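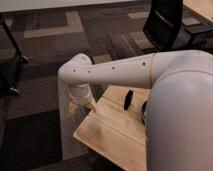 Trestcombe-Haushalt: was in diesem Datensatz steckt

Hallo und willkommen! Ich habe Trestcombe zusammengestellt, weil ich eine ziemlich simple Frage hatte: Können Maschinen uns inzwischen Hausarbeit abnehmen, oder sieht das nur in den Werbefilmen so aus? Es geht ums Einräumen, Umräumen, Ablegen in Behälter, also den ganzen Kleinkram, für den man abends keine Lust mehr hat. Oben arbeitet der weiße Arm an einem hohen, durchsichtigen Kunststoffbehälter, Greifer nach unten, und genau solche Stellen machen in der Praxis die meiste Mühe.

Inhalt

254 Episoden, verteilt auf 3 Aufgabengruppen:
Ablegen (kleine Dinge vom Tisch in einen Behälter)
Herausholen (dasselbe rückwärts, und deutlich gemeiner!)
Tisch freiräumen (mehrere Gegenstände, Reihenfolge egal)

Jede Episode hat höchstens 2000 Zeitschritte. Wer dann nicht fertig ist, hat Pech gehabt, die Episode bleibt trotzdem drin und bekommt das Label "abgebrochen". Ich wollte keine geschönte Sammlung.

Ordner

episoden/ enthält die Bilder und Gelenkwerte
labels/ enthält eine CSV pro Aufgabengruppe
isetti/ enthält die Skripte zum Einlesen (Isetti ist mein kleiner Loader, bitte keine Wunder erwarten)

Und, kann er's jetzt?

Jein. Beim Ablegen kommt mein Basismodell Manalo auf 80 Prozent, und da war ich ehrlich baff. Beim Herausholen sieht es viel trüber aus, eine Zahl schreibe ich erst rein, wenn ich die Auswertung noch mal sauber gemacht habe. Durchsichtige Wände sind für die Kamera schwierig, man ahnt die Kanten oft bloß an den Spiegelungen, und dann landet der Greifer gern mal daneben. Ich brauche für so einen Tisch zwei Minuten und höre dabei noch Radio.

Bekannte Macken

Dunkle Gegenstände auf dunklem Grund sind in den Labels manchmal vergessen worden. Die Zeitstempel der Dienstagsaufnahmen laufen eine Stunde vor (Sommerzeit, fragt nicht). Außerdem verdeckt der Roboter mit Arm und Rumpf öfter Teile vom Tisch, das solltet ihr beim Training einplanen.

Lizenz und Mitmachen

Nutzung für Forschung und Basteleien ist frei, kommerziell bitte vorher melden. Der Konverter für das Fendico-Format ist halb fertig und kommt im Dezember. Fehler gefunden? Issue aufmachen, am besten gleich mit Episodennummer!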